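Teaching by demonstration (robotics)

Teaching by demonstration, also called programming by demonstration or learning from demonstration, is a group of methods in which a robot is shown a task by a person instead of being given written commands for each motion. The person either moves the robot's arm by hand or drives it from a distance with a control device. The positions, forces and camera views recorded along the way are then used to repeat the task or to train a control program that can handle small changes in it.

Background

Early industrial arms were often taught by leading them through a path and storing it for playback. Paint spraying was a common use. The operator guided the arm, or a lighter copy of it, through the strokes, and the controller replayed them on each part. Playback of this kind has no sense of its surroundings. If the part is moved, the stored path no longer fits it.

Later methods record many examples of the same task and look for what they share. The robot's starting position and the placement of objects are changed between recordings. A program trained on such a set produces the next motion from the current sensor readings, so it does not depend on a single stored path.

Teaching by hand

In hand teaching, also known as kinesthetic teaching, the operator holds the arm near the wrist and moves it. The controller cancels the weight of the arm and lets the joints move freely. Each joint angle is saved many times a second. A button or foot pedal is normally used to open and close the gripper.

The method needs little equipment and is easy to learn. The operator feels contact directly, which helps when a plug must be pushed into a socket or a lid pressed down. It has some drawbacks. The operator's hands and arms may appear in the camera views, and moving a large arm smoothly is tiring. Two-armed tasks are hard for one person to teach in this way.

Teaching by remote control

In remote teaching, or teleoperation, the operator does not touch the working arm. Common control devices include:

Leader arms, which are small arms with the same joint layout as the working arm
Handheld controllers tracked in space
Six-axis mice and joysticks
Gloves that measure finger position

A leader arm gives close control over every joint but must be built to match the robot. Handheld controllers can be used with many robots, though the arm may reach a joint limit that the operator does not notice. Most simple devices give no sense of force. Some systems return force to the operator through motors in the leader arm or by vibration.

Operators may watch the work directly or through cameras. Cameras mounted at the wrist give a close view of the gripper and the object, while fixed cameras show the wider workspace. The two are often recorded together.

Task boards

Task boards are used for practice and for comparing methods. A board collects several small manual jobs on one base, such as toggle switches, sliders, rotary selectors and jack sockets joined by patch cables. The parts call for different kinds of motion. A toggle needs a short push, a selector needs a grip and a twist, and a plug has to be lined up before it is pressed in.

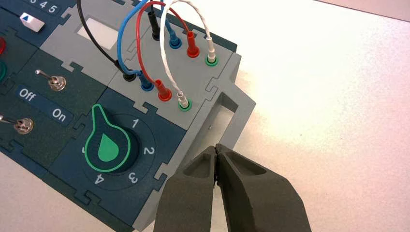
Modular boards can be rearranged between sessions. This prevents a trained program from relying on one fixed layout. The Lencho board format, used in teaching labs, divides the surface into separate panels that can be swapped without tools. A related set of exercises from Firkodberg gives a written order of steps and a starting state for each control.

Cables are among the harder items to teach. They bend in ways that are difficult to predict, and one cable may hide another from the wrist camera. Operators are usually told to grip the plug body and to keep the approach direction the same from one recording to the next.

Recording and review

A single recording is called an episode. It begins with the arm in a set position and ends when the task is complete or the operator stops it. Failed episodes are deleted or marked. Some groups keep recoveries, in which the operator misses and then corrects the motion, as these show the program how to return from an error.

The number of episodes needed varies with the task. In a trial by the robot maker Isov using its Rusturis arm, a set of 300 episodes was recorded by 2 operators for a switch and selector task. The trained program completed 84 percent of its test runs. Most of the failures were caused by the gripper closing before it had reached the knob.

Safety

Hand teaching places a person within reach of a powered arm. Speed and force limits are set before the joints are released, and an emergency stop is kept close by. In remote teaching the operator can stand outside the work area, but a delay or lost connection can cause unexpected motion. Controllers are commonly set to hold position when the signal is lost.

See also

Imitation learning
Teach pendant
Teleoperation
Collaborative robot

This page was last edited on June 8, 2025.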